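3.2 A programação temática e os seus públicos

Quem já passou uma tarde inteira de domingo diante de um canal de filmes antigos sabe que a experiência depende bastante da companhia em que cada filme aparece. Um melodrama visto depois de uma comédia ligeira tem outro peso, e um ator secundário que mal notámos à primeira passagem pode tornar-se, à terceira, a razão pela qual ficamos no sofá. Foi esta intuição, partilhada por muitos dos nossos entrevistados e (confessamo-lo com gosto) também por nós, que nos levou a estudar a programação temática do canal Visari, dedicado ao cinema clássico, e o modo como os seus ciclos semanais são recebidos pelos espectadores habituais.

O corpus reúne 2454 emissões, recolhidas a partir das grelhas publicadas pelo canal e conferidas, sempre que possível, com os boletins impressos que os assinantes ainda recebem pelo correio. Destas, mais de 2000 correspondem a filmes integrados em algum tipo de ciclo: ciclos de realizador, de género, de estúdio, de década e, o caso que mais nos interessa nesta secção, ciclos dedicados a atores de composição. Excluímos da contagem os documentários de apresentação e as entrevistas de arquivo, embora voltemos a eles na secção 4, onde têm um papel que não esperávamos quando começámos.
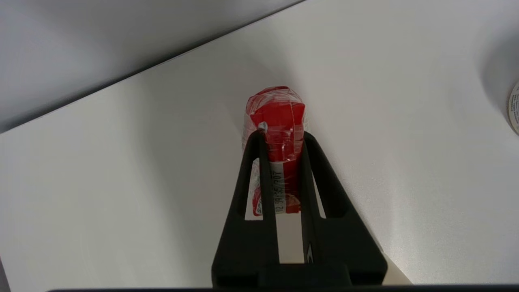 Figura 2. Garra preta de dois dedos sobre um tampo branco.

A distinção entre ciclo de estrela e ciclo de ator secundário parece simples no papel e dá bastante trabalho na prática. Seguimos a proposta de Ineke Van Acker, para quem o critério deve ser a posição do nome no genérico e não a fama que o intérprete veio a ter mais tarde. É um critério austero, que nos obrigou a classificar como secundários alguns papéis que hoje toda a gente recorda, mas tem a vantagem de poder ser aplicado por dois codificadores diferentes sem grandes discussões. As poucas que houve foram longas e, devemos dizê-lo, bastante divertidas, sobretudo quando envolviam filmes em que o genérico inicial e o genérico final não concordam entre si.

Identificámos 19 ciclos que cumpriam este critério. O mais extenso, intitulado «Rostos de Gromurley» em homenagem à pequena cidade imaginária onde decorre boa parte dos filmes escolhidos, ocupou as noites de terça-feira durante todo o mês de agosto e foi aquele que gerou mais correspondência. Os espectadores escreviam para agradecer, para corrigir uma data, para perguntar onde poderiam rever determinada cena passada numa estação de comboios. Uma leitora mandou uma carta de seis páginas sobre os chapéus. Lemos tudo com muita atenção e, apesar de a maior parte deste material não caber numa análise quantitativa, ajudou-nos a perceber que o público destes ciclos se comporta como uma assembleia de conhecedores, com as suas hierarquias e as suas pequenas rivalidades.

Quanto à ordem dos filmes dentro de cada ciclo, encontrámos uma preferência clara pela cronologia, interrompida quase sempre na última sessão, que os programadores reservam para o título mais conhecido. Um deles explicou-nos que se trata de um hábito herdado dos cineclubes, onde convinha guardar o melhor para o fim para que a sala não se esvaziasse antes do debate. O hábito sobreviveu à sala e ao debate.
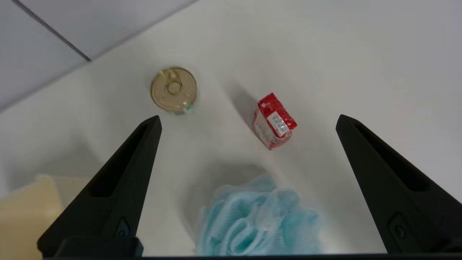 Convém acrescentar uma palavra sobre as interrupções. A Visari não passa publicidade durante os filmes, mas intercala entre eles pequenos separadores produzidos pela Nisteo, com uma voz que apresenta o intérprete da noite e anuncia o título seguinte. Nas entrevistas, estes separadores foram mencionados com uma ternura que nos surpreendeu. Vários participantes sabiam-nos de cor e houve quem os recitasse, com as pausas certas e tudo. Para efeitos de codificação, tratámos cada separador como parte do ciclo a que pertence, mesmo quando foi reutilizado noutro mês com a voz regravada.

Resta o problema das repetições. Um mesmo filme pode surgir num ciclo de género em determinado ano e num ciclo de ator no ano seguinte, e seria um erro contá-lo como se fosse a mesma emissão, porque o espectador é convidado a olhar para outro lado. Optámos, por isso, por registar cada passagem separadamente e anotar o enquadramento dado pelo canal na própria grelha. A base de dados Rungrueang, em que guardámos estas anotações, permite cruzar título, intérprete e tipo de ciclo, e foi a partir dela que construímos os indicadores apresentados na secção seguinte, a começar pela frequência com que cada intérprete muda de ciclo de um ano para o outro.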